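Chasing 227 Is Bad Cricket Math

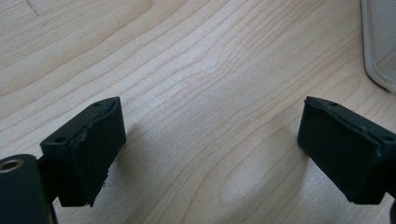
Pale wood grain on a tabletop.

12 October 2022

Grandanen lost again on Saturday, chasing 227, and by Monday everybody in the league had the same explanation. They started too slowly. They should have gone hard in the first ten overs, while the field was up. Alois Steiner wrote it in his column, the Provia fans said it with some pleasure, and the Grandanen captain more or less agreed with them.

I don't buy it. I have heard the slow start blamed for so many lost chases that I wonder if anyone checks the scorecard first. Grandanen had lost 2 wickets at the halfway point and needed a bit over a run a ball. Any side in this league would take that. What lost the match was the middle order swinging at Dudek, the one bowler who was getting the ball to turn, when five singles an over would have kept them in it.

Steiner says a modern team has to "set the tone." Fine, but what does a tone do for you in the 38th over? Feston set the tone all last season. They went after everything, got plenty of applause for it, and were bowled out before their overs were up more often than I care to remember.

Then there is the idea that 200 used to be a winning score and now means nothing. Maybe on the flat pitches, with the short boundary on the road side. On a tired October pitch that has been played on all month, 200 is still a pain to chase, and I would rather have it on the board than a brave speech in the locker room.

The other fix going around is to drop the opener. He has made more than 1,000 runs for the club, most of them at the same pace everyone is now complaining about. When they won, he was called the anchor. I'd like to hear who replaces him, and what that player has done against the new ball. So far all I've heard is that he hits it a long way in the nets.

Provia are up next, and they bowl a lot of spin.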